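# Is the robot open day at Nokside worth it with kids?

Nokside is doing a Saturday open day in June and the flyer says "live two-arm demonstration, soft goods." I have two kids who think robots do backflips. It's a long drive from Rerkstead. Has anyone been to one of these? How long do you need, and is there anything to see besides a guy with a slideshow?

---

**Answer** (14 votes)

Went to the last one. There is a slideshow. It runs 20 minutes and has a chart in it that I think was about torque. You can skip it by standing near the cookies.

The demo is better, provided you go in with the right expectations. Two arms bolted to either side of a table handle floppy gray fabric and some curved pieces that look like shoe insoles, with a couple of clear trays. No backflips. My daughter watched for longer than she has ever watched me fold anything, and then asked if it could do socks. The presenter said "in principle," and moved on quickly.

Practical stuff:

- Demos start every 90 minutes. If you miss one, there's very little else to do but the parking lot.
- Stand at the side of the table. From the front row of chairs you mostly see elbows.
- The arms are slow. I mean slow like a person defusing something. Little kids drift off, and ours came back when a piece got dropped, which drew the biggest cheer of the day.
- Ask your questions during the run. Afterward everyone gets herded to the Onuoha table to hear about grants.
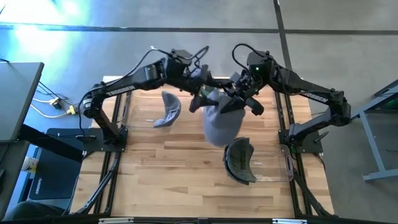
My son is 8 and wanted to know why it needed two arms. The answer was that cloth doesn't hold still for one, and I've thought about that more than anything on the slides. Give it a couple of hours, eat first, and don't promise anyone a ride on anything.

---

**Answer** (3 votes)

Valstead does one too and they let you drive the arm yourself. Closer to Rerkstead I think? Line was long.

---

**Answer** (0 votes)

Can't speak to the robots but parking is $3 and the machine doesn't take cards. Room holds 210 according to the sign by the door, and it felt like every one of them had brought a stroller.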